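Plosau 415 Countertop Turntable Ring

Replacement roller ring for countertop microwave ovens with a center-drive glass tray. Supplied by Cinberg. Sold singly or in packs of 6.

Outer diameter: 415 series, see fit chart
Wheels: 2 mm clearance, snap-in
Weight: 14 g

Lift out the glass tray, wipe the cavity floor, and set the new ring in the track — wheels down. Check the tray diameter before ordering. Opened packs cannot be returned.
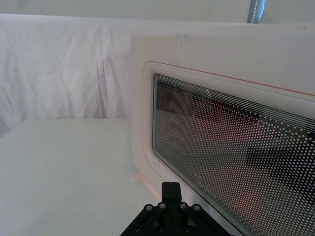 White countertop microwave oven, door and window.

Fit questions: Tineke Vermeulen, parts desk.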